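Section 4. Marker Tracking and Session Set-up

This section describes how to prepare Tonus, the tracking module of the Orov software, before a recording session with two hand-held grippers. It applies to release 784 and later. Installation of the Koster recording service is covered in Section 3 and must be complete before the steps below are started.

4.1 Starting the tracker

1. Log in to the recording computer and open the Orov console.
2. Select Tonus from the module list. The status line changes from Idle to Waiting for Streams.
3. Turn on both grippers. Each gripper registers under its own name in the left column of the console.
4. Open the preview for each gripper camera and check that the finger pads occupy the lower middle of the view.

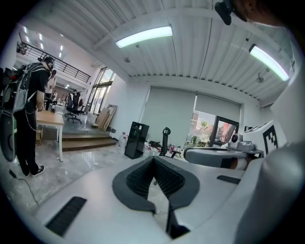

Figure 4-1. Gripper camera view with finger pads, marker panel and room.

5. If the pads sit well to one side, close the preview, reseat the camera and return to step 4. The software does not correct for a camera that has shifted in its mount.

Note: Tonus masks the gripper housing automatically. Features on the housing are excluded from room mapping. The mask is stored with the session and cannot be edited once recording has begun.

4.2 Registering the marker cubes

6. Open the Cubes tab and select Register Pair.
7. Enter the cube identifiers for the left and right grippers. The identifiers must differ. If the same value is entered twice, the console reports error 524 and the pair is not saved.
8. Hold one gripper in each hand in front of the body, with the marker cubes turned toward the head camera, and select Capture.
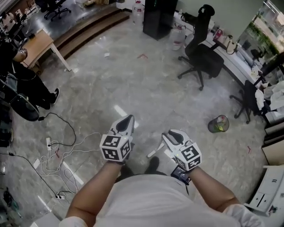
9. Review the result. Each cube is listed with the faces detected and a match score from 0 to 1,000. A score of 900 or higher is accepted. Below this value, select Discard and repeat step 8.

Caution: Do not swap the grippers between hands after registration. Tonus assigns the left and right trajectories by cube identifier, and a swapped pair produces a recording that must be relabeled by hand.

4.3 Building the room map

10. Select Map, then Start. Walk slowly through the work area and turn each gripper so that its camera views the walls, ceiling and larger furniture from several positions. Strong curvature at the edges of the view is expected from the wide-angle lens and is removed during processing. 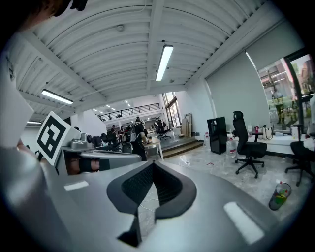
11. When the Coverage indicator turns green, select Stop. The map is written to the session folder under the site name, for example Zullutby, followed by the session number.
12. Select Verify. If the map fails verification, delete it and repeat step 10. Maps from earlier sessions must not be reused after furniture has been moved.

Note: People moving through the area are filtered from the map. Large objects moved during mapping are not.

Revised 6 April 2020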